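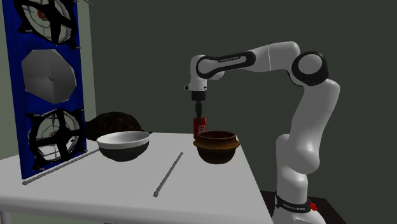

游戏里能不能涂这面墙

赛车游戏《Plaranis》上线前一个月，制作方Stutine把一条街拆掉重做。街是照着真实城区建的，长400米，两侧有商铺、车库和一段高架桥。麻烦出在桥墩上：那里有一幅壁画，画的是一群鸟，玩家每跑一圈都会经过。

壁画的作者没有收到过任何询问。预告片放出后，他在评论区认出了自己的画，随后委托Vakulenko律师事务所发函，要求删除画面或支付许可费。Stutine起初答复说，壁画在公共场所，谁都可以拍，游戏只是如实再现街景。

这种说法在业内很常见，但各地法律差别很大。有的国家允许拍摄和绘制公共场所的建筑，却不包括墙上的画；有的国家两者都允许，但限制商业用途。我国著作权法规定，对设置或者陈列在公共场所的艺术作品进行临摹、绘画、摄影、录像，可以不经许可，也可以不支付报酬，但应当指明作者姓名和作品名称，并且不得影响作品的正常使用。把壁画做成三维场景里的贴图，算不算“绘画”或“摄影”，争议不小。

另一个问题是画在作品中占多大分量。电影镜头里一闪而过的海报，法院往往认为影响轻微。游戏不同，玩家可以把车停在桥下，看多久都行。《Plaranis》还有拍照模式，预告片30秒，鸟群出现了两次。

双方谈了六个星期，没有谈拢。Stutine最后换掉了桥墩的贴图，并为此重新检查了全部场景，列出101处可能有权利人的图案，包括涂鸦、店招和车身彩绘。其中大部分改成了自己画的图，少数补签了授权。

小工作室未必做得起这样的检查。Paline是一家做独立游戏的公司，它的办法是在立项时就规定，外景素材必须附来源表，查不到作者的一律不用。公司给画师的单幅授权费从600元起，合同里写明使用范围、期限，以及续作和宣传片能否沿用。

对画师来说，保留草稿、现场照片和委托合同同样要紧。墙面属于业主，画的著作权通常仍归作者，除非合同另有约定。不少委托合同只有一页，对此只字未提。

《Plaranis》已在十二月发售，桥墩现在是灰色的。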